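首页　产品中心　门禁与会员管理　下载　售后　联系我们

Grodia G2 健身场馆会员门禁终端
2024年6月14日　文/Hernán Mosquera

适用于学校健身房、社区活动中心、室内跑道和小型游泳馆。单机可独立运行，也可以接入 Evar 会员管理后台统一发卡。

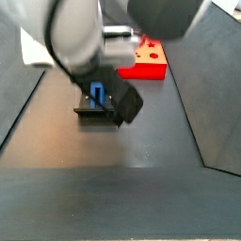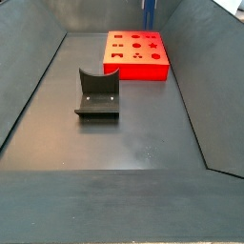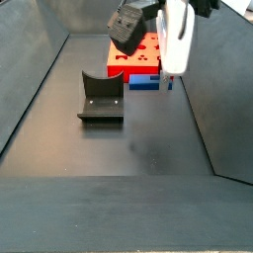
产品详情　>　门禁终端

产品概述

G2 是一台壁挂式读卡终端，用来控制健身场馆的出入口。会员刷卡后，终端核对卡号、有效期和开放时段，三项都符合才给门锁放行信号。整个过程在本机完成，场馆断网时照常开门，刷卡记录先存在机内，网络恢复后自动补传到后台。

很多学校和社区的健身房白天有人值班，早晚和周末没有人。G2 主要为这类场馆设计。值班时段可以设成常开模式，门不上锁，只记录进出；无人时段自动切换为刷卡模式。切换时间按星期分别设置，节假日可以单独列一张日历，优先级高于平日的时间表。

G2 与上一代 G1 的安装孔位相同，旧底盒可以继续使用。接线端子有变动，G1 的门锁线是两芯，G2 改为三芯，多出的一根接门磁。没有门磁的门可以空着不接，后台里把“门磁检测”关掉即可，否则会一直提示门未关好。

会员卡与手环

标准配置使用 Sarik 感应卡，出厂未写号，由场馆自行登记。另有硅胶手环可选，适合游泳馆和淋浴区，读卡距离比卡片略短，刷的时候需要贴近读卡区。卡片和手环可以混用，同一会员名下也可以同时登记一张卡和一个手环，但系统默认只允许一件处于启用状态，要同时启用须在后台的“场馆设置”里打开。

每台终端机内可存3,297个卡号。会员数超过这个数目的场馆，请选用扩展版，或把会员按入口分组，每个入口只下发对应的名单。

起订数量为300张，卡面可印场馆名称和编号。卡面印刷稿请提供矢量文件，颜色以打样为准。一次订购1,000张以上免制版费。手环不接受单独印字，只有深蓝、黑、橙三种颜色，同一批次可以混装。

办卡与激活流程

一、前台在 Evar 后台新建会员，填写姓名、联系方式和会员类别。类别由场馆自己定，常用的有个人、家庭、学生、教职工和老年人。
二、把空白卡放在发卡器上，后台读出卡号后点“绑定”。
三、选择有效期。可以按月、按学期或按年，也可以直接输入截止日期。
四、点“下发”。联网终端通常在几分钟内收到新名单，未联网的终端需要用U盘导入。
五、会员第一次刷卡成功后，状态由“待激活”变为“使用中”。

家庭会员可以建一个主账户，下面挂若干张附属卡。附属卡的有效期跟随主账户，主账户停用时附属卡一起停用。未成年人的卡可以限制时段，例如只允许放学以后到晚间闭馆前使用，也可以设为必须与主卡先后刷入。先后刷入的间隔默认为一分钟，可以改。

续费不需要换卡。后台修改截止日期后重新下发，会员下次来直接刷就行。卡丢了先点“挂失”，再绑定新卡，旧卡的进出记录保留在会员名下。捡到的旧卡可以清除后重新发给别人，清除前请先核对卡号，清除之后无法找回。

技术参数

安装方式：壁挂，室内或有遮雨的室外
供电：直流12伏，可选网线供电模块
网络：有线网口，标配；无线为选配
门锁输出：一路，常开常闭可设
门磁输入：一路
出门按钮输入：一路
本机离线记录：存满后从最早一条开始覆盖，覆盖前会在后台提醒
提示方式：双色指示灯加蜂鸣器，蜂鸣器音量分三档，可以关闭
外壳颜色：浅灰
语言：中文、英文、西班牙文
质保：整机42个月，卡片与手环不在质保范围内

安装说明

读卡终端建议装在门的开启侧，读卡区中心离地高度应考虑轮椅使用者。门口有自动售货机或其他大功率设备的，请与终端保持距离，读卡变慢多半是干扰造成的。金属墙面必须加装随机附带的隔离垫。

门锁电源与终端电源请分开。我们在售后中遇到过不少重启故障，都是两者共用一个小功率电源，锁一吸合，终端电压就掉下来。磁力锁要求断电开门，消防联动信号直接接到锁的电源回路上，不要经过终端。各地消防要求不同，施工前请与当地主管部门确认。

跑道或球场设有多个入口时，每个入口装一台终端，再在后台把它们归入同一区域。归入同一区域后可以启用“防重复进入”，一张卡进去以后没有刷出，就不能再从另一个门刷进来。只装了进门读卡、出门用按钮的场馆不要启用这一项。

后台功能

Evar 后台通过浏览器使用，不需要装软件。账户分管理员、前台和只读三级。前台账户能办卡、续费、挂失，不能改时段表，也不能导出全部会员资料。

报表有按小时的入场人次、按类别的到访次数、即将到期名单和长期未到名单，可以导出为表格。即将到期的提醒默认提前两周发电子邮件，邮件内容可以改。没有留邮箱的会员会单独列出来，方便前台打电话。

已经在用 Fodor 收费系统的场馆，可以启用对接，缴费成功后自动延长有效期。退费目前不会自动缩短有效期，要手工改。对接需要 Fodor 一方先开通接口权限，开通后把密钥填到后台“外部系统”一栏。

型号与配置

G2 标准版：终端一台，隔离垫、安装螺丝、三芯接线端子，不含卡片。
G2 扩展版：在标准版基础上增加存储，其余相同。
G2 双门套装：终端两台，发卡器一个，适合进出分设的场馆。
发卡器：USB接口，可单独购买，一个场馆通常一个就够，前台和办公室分开办卡的可以配两个。
无线模块：需在下单时注明，出厂后不能加装。
网线供电模块：可后装，装好后不再需要单独的终端电源，门锁电源仍要另配。

常见情况处理

刷卡后亮红灯、响一声：卡号不在名单里。检查是否已经下发。
亮红灯、响两声：卡已过期。
亮红灯、响三声：不在开放时段。会员类别改过以后，时段也会跟着变，请一并检查。
绿灯亮但门不开：终端已放行，请查门锁和门锁电源。
红绿交替闪：终端与后台断开，仍可按机内名单刷卡。
时间不准：联网终端每天凌晨自动校时，离线终端请在导入名单时一并校时。

订购与供货

标准版和发卡器有现货，扩展版和双门套装按订单备货。印字卡片在打样确认后开始生产。学校和公共机构可以先开发票后付款，需要提供单位抬头和采购联系人。

询价时请写明入口数量、门的类型（单开、双开、玻璃门或金属门）、现有门锁型号和大致会员人数。已经装有其他品牌读卡器的，请附上旧设备的接线照片，我们会回复能不能沿用原来的线路。

G1 已停止销售，维修继续受理，备件以库存为准。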